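What Is a Computer Backup?
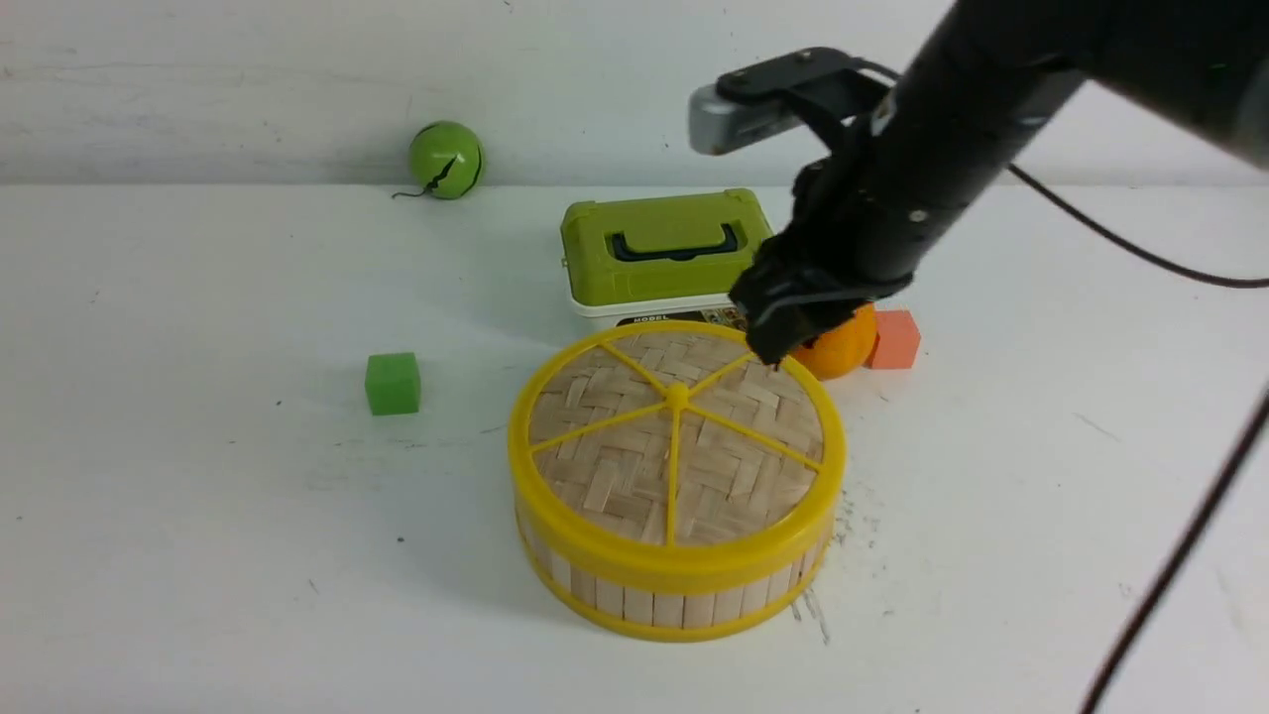

Tyson Cloutier asked whether saving a file is the same as backing it up, and said his school report had been saved every day until the laptop broke. Saving and backing up are two different jobs.

When you save a file, the computer writes it to a drive. A drive is the part that keeps information when the power is off. If the drive breaks, the saved file may be lost with it.

A backup is a second copy kept on a different device. The device can be a small drive that plugs into the computer, or it can be a large computer in another town. A large computer that stores files for many people is called a server.

How an office does it

Norusby is a company in Drorton that looks after computers for other businesses. One of its customers is a library with 4,000 files to protect. Copying all of them is called a full backup. The library makes one full backup each week.

On the other days, the backup program, Grita, looks for files that are new or have changed. It copies only those. This is called an incremental backup. If 7 files changed on Tuesday, then 7 files are copied on Tuesday night. The job is short and uses little space.

Where the copies go

The library keeps 2 backups. One is in the building, so it can be reached quickly. The other is on a server in Korletey. A fire or a flood in Drorton would not reach it.

Both copies are encrypted. Encrypted means scrambled with a secret key - a very long number that the computer uses to mix up the information and to put it back in order. A person without the key sees only jumbled letters and signs.

Testing a backup

Getting files back from a backup is called restoring. A backup should be tested before it is needed. Each July, Norusby restores 600 of the library's files to a spare computer and compares them with the originals. If a file does not match, the fault is found and a new copy is made.

Words to know

Drive - the part of a computer that stores files.
Server - a computer that does work for other computers.
Incremental - adding only what is new or changed.
Restore - to bring files back from a copy.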